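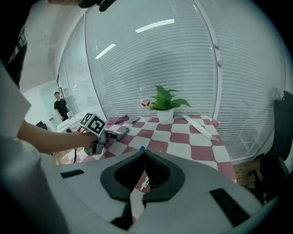

Pillesley Community Kitchen – Opening and Closing Checklist, with Comments

Filled in by Rajeshwari Poduval, June walk-through

I love this kitchen and I love a good checklist, so forgive the long comments! Tick marks only tell the next group so much. Items marked FOLLOW UP are the ones I'd like sorted before the Friday supper.

Entrance and hallway

1. Front door opens fully and latches on its own – OK
So much better since the hinge was replaced. You no longer have to lift it with your foot.

2. Mats flat, no curled corners – OK

3. Exit sign lit – OK

4. Coat hooks secure – FOLLOW UP
The hook nearest the restroom wobbles. It will take a jacket but please don't hang a full backpack on it. I put a bit of tape around it as a reminder.

Cold storage

5. Main fridge at 40 degrees F or below – OK
Read twice, once on arrival and again before lunch. The Grotora unit is holding beautifully, even with the door opening all morning. Whoever rearranged the shelves so the milk is off the door, thank you!

6. Raw meat on the bottom shelf, covered – OK

7. Everything labeled with name and date – FOLLOW UP
Most things were. Three tubs at the back had no label at all, and one said only "soup." I've thrown out the soup. The marker is on a string now, tied to the fridge handle, and the roll of labels is in the drawer right below the microwave.

8. Freezer door seals – OK
There's a little frost in the top left corner. Worth watching over the summer, and if it gets thicker than a pencil we should book a defrost day.

Cooking area

9. Burners light on first try – OK, mostly
Back right is slow. Turn the knob all the way, wait for the click, and if it hasn't caught after a few seconds turn it off and let the air clear before trying again. I did that once and it lit fine on the second go.

10. Hood fan runs on both speeds – OK
The low speed is quiet enough to talk over, which makes cooking with a crowd a lot more fun.

11. Hood filters free of grease – FOLLOW UP
Not terrible, but you can feel it with a fingertip. They slide out toward you and can soak in the big sink. Let them dry completely before they go back in.

12. Fire extinguisher on its bracket, needle in the green – OK
Tag is current. The bracket is by the side door and NOT beside the range, so new groups should be shown where it is.

13. Fire blanket in its pouch – OK

14. Pan handles tight – OK
I went through the whole rack with a screwdriver and had a great time. The Le Goff stockpot needed a half turn on one side. The small saucepan with the burned handle has been retired.

Knives and small appliances

15. All knives back in the block – OK
Count is 8 and the block was full. They're sharp, too! If you're used to your dull ones at home, go slowly for the first onion.

16. Cords free of cracks and tape – FOLLOW UP
The blender cord has a nick close to the plug. I've put the blender on the top shelf with a note on it. Please leave it there until it has a new cord.

17. Step stool stands level – OK
Rubber feet are all there. It lives next to the pantry, folded.

Sinks and cleaning

18. Hot water reaches the hand sink – OK
Takes around 40 seconds in the morning. Be patient with it.

19. Soap and paper towels stocked – OK
Six rolls left in the closet.

20. Cleaning products in original bottles, kept away from food – OK
We're on the Carkberg surface spray now. No more mystery spray bottles, hooray.

21. First aid kit complete – FOLLOW UP
Low on the small bandages, plenty of gauze. Burn gel is in date.

Closing

22. Gas off at the wall, handle crosswise – OK

23. Trash out, new bag in – OK

24. Back window locked – OK
Push the frame in with your palm while you turn the lock – it sticks in warm weather.

General comments

This is the best shape I've seen the place in. Floors were clean right into the corners, and somebody has oiled the big cutting board. Next time I'd like to go through the pantry shelf by shelf, so if your group has flour or rice in there, please put your name on it.

R.P.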